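Print this page
E-mail this page

Section 4: Fitting the Skevemau Shade to a Wood Window Frame

This section covers inside-mount and face-mount fitting on wood frames. For metal or vinyl frames, go to Section 5. Allow nearly two hours for your first shade. A second shade of the same size goes faster.

Before you start

Check that the box contains the headrail, the fabric roll, 2 end brackets, the center support (wide shades only), the bead chain, the chain tensioner and the bag of screws. If a part is missing, contact Davari customer support before drilling. Shades that have been partly installed cannot be exchanged for a different width.

You will need a steel tape, a pencil, a small level, a drill with a 1/16-inch bit, and a Phillips screwdriver. Do not use a power driver to seat the screws.

CAUTION: Do not stand on the sill to reach the top of the window. Use a stepladder on a level floor.

4.1 Checking the wood

1. Wipe the mounting surface with a dry cloth. Old wax and furniture polish keep the bracket pads from gripping.

2. Press the tip of the pencil into the wood at each bracket location. If it sinks in easily, the wood is too soft to hold a screw. Repair it first.

3. Look for a joint or seam where the bracket will sit. Move the bracket at least 1 inch to either side of it. Light-colored wood shows pilot holes more than dark wood does, so mark in pencil and check the marks before drilling.
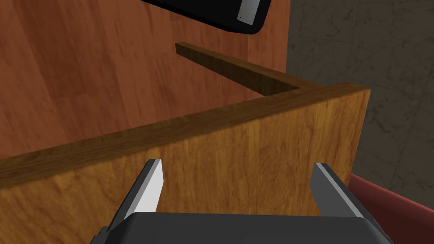
4.2 Measuring

1. Measure the opening at the top, middle and bottom. Write down the smallest of the three. Do not subtract anything for clearance. The factory has already done this.

2. Measure both diagonals. If they differ by more than 1/2 inch, use the face-mount method in 4.4.

3. Compare your smallest width with the label on the headrail. A shade marked 30 fits an opening of 30 inches, even though the headrail itself is slightly shorter.

NOTE: Windows divided by a horizontal rail can be fitted with one shade over the full height or with two separate shades. If you use one, check that the fabric clears the rail with the shade all the way down. Spacer blocks (part 286) are sold separately and move each bracket out by 3/4 inch.

4.3 Inside mount

1. Hold the left bracket against the top of the opening, flush with the front edge of the frame. Mark both holes.

2. Repeat on the right. Lay the level across the two marks before going further. Go by the level even when the top of the frame looks straight.

3. Drill pilot holes 1/2 inch deep. Wrap a piece of tape around the bit as a depth guide.

4. Drive the screws by hand until the bracket stops moving. Do not overtighten.

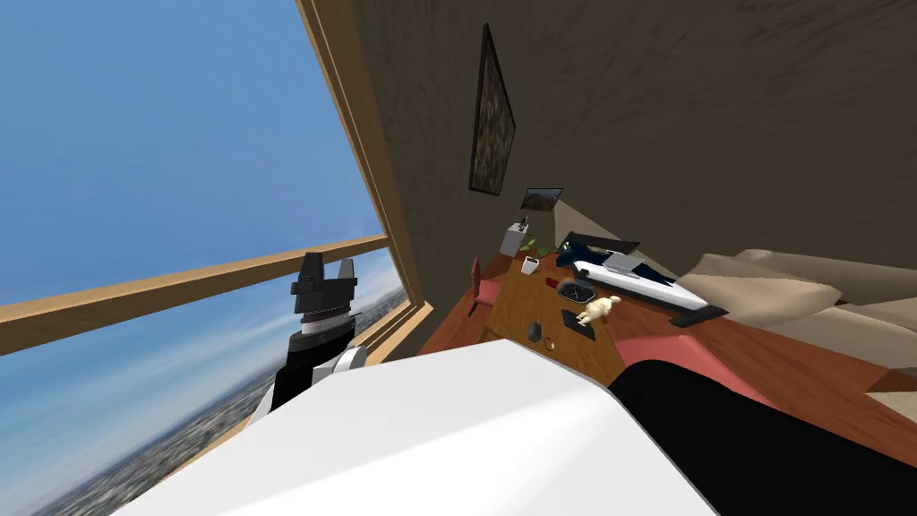

5. Slide the pin end of the headrail into the right bracket, then push the chain end up into the left bracket until it clicks. Pull down gently on both ends to check.

6. Fit the chain tensioner to the side of the frame. The chain must be taut, with no slack loop at the bottom.

WARNING: Loose chains are a strangulation hazard to young children. The tensioner must be installed. Keep cribs and other furniture away from the window.

4.4 Face mount

1. Center the headrail above the opening and mark both ends on the frame.

2. Fix the brackets as in 4.3, using the longer screws from the bag.

3. Hang the shade and lower it fully. The hem bar should stop just above the sill.

4. If the fabric drifts to one side, raise the shade and put a strip of masking tape on the bare roller at the opposite end from the drift. Lower and check again. Add a second strip if needed.

High floors get strong sun for much of the day. On a large window with an open view, we recommend the lined fabric. Unlined fabric may fade unevenly wherever a rail or post shades part of it. 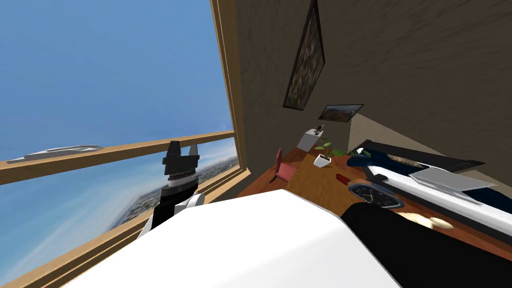 Figure 4-3. Window with wooden rail and post.

4.5 Setting the lower stop

1. Lower the shade to the height you want.

2. Press the stop button on the chain end for five seconds and release.

3. Raise the shade fully and lower it again. It should halt at the same place. If it runs past, repeat step 2.

To clear the stop, see page 27.

Print this page
E-mail this page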